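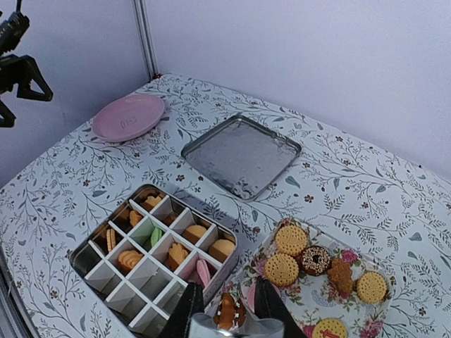 Ein Roboter, der Kekse sortiert, sei immer noch kein Roboter, der abwäscht, sagte Gwenllian Bowen.

Finlay Munro antwortete nicht. Er hatte zwei Schrauben zwischen den Lippen und eine dritte verloren, vermutlich im linken Arm. Seit Oktober baute er in der Gemeinschaftswerkstatt von Gilport an Parri, und seit Oktober kam Gwenllian jeden Abend herein, um sich eine Feile zu leihen, die sie nie mitnahm.

»Parri muss erst Feingefühl lernen«, sagte er schließlich. Die Schrauben lagen jetzt in seiner Hand.

»An einem Macaron?«

»Wer einen Macaron greifen kann, kann alles greifen.«

Gwenllian beugte sich über die Blechdose mit dem weißen Gitter. Der grüne Macaron lag in seinem Fach, der rosafarbene stand hochkant in einem anderen, als warte er auf den Bus nach Himstead. Auf dem geblümten Tablett daneben lag der Lebkuchenmann und sah zur Decke.

»Und die Tischdecke?«

»Von meiner Tante.«

»Ich meinte, wozu.«

»Damit es wie zu Hause ist.« Er drückte auf die Leertaste. Der rechte Arm zuckte, besann sich und fuhr mit der Würde eines Oberkellners abwärts. Versuch 439. Auf dem Laptop lief eine Zahlenkolonne, die Finlay streng musterte, obwohl er nur jede dritte Zeile verstand. Den Rest hatte ein gewisser Tutolska geschrieben, in einem Forum, das es nicht mehr gab.

Der Greifer schloss sich. Er hob das braune, glänzende Gebäck ein Stück an, hielt es eine Weile über dem Tablett und legte es genau dorthin zurück, wo er es hergenommen hatte.

»Er hat es sich anders überlegt«, sagte Gwenllian.

»Das war eine Kalibrierung.«

»Meine Mutter kalibriert auch so. Beim Nachtisch.«

Finlay schrieb »439, teilweise« in sein Heft. Teilweise stand dort bis zu 30 Mal auf einer Seite — er hatte inzwischen eine recht schöne Handschrift dafür entwickelt. Dann zog er den Stecker des linken Arms, schüttelte ihn vorsichtig und horchte. Im Gelenk klapperte etwas.

»Deine Schraube«, sagte Gwenllian.

»Möglich.«

Sie zog sich den Hocker heran und legte die Feile auf die Werkbank. »Gib mir den Kreuzschlitz. Und wenn das Ding auf ist, will ich den Donut.«

»Der gehört zum Versuchsaufbau.«

»Teilweise«, sagte sie und hielt die Hand auf.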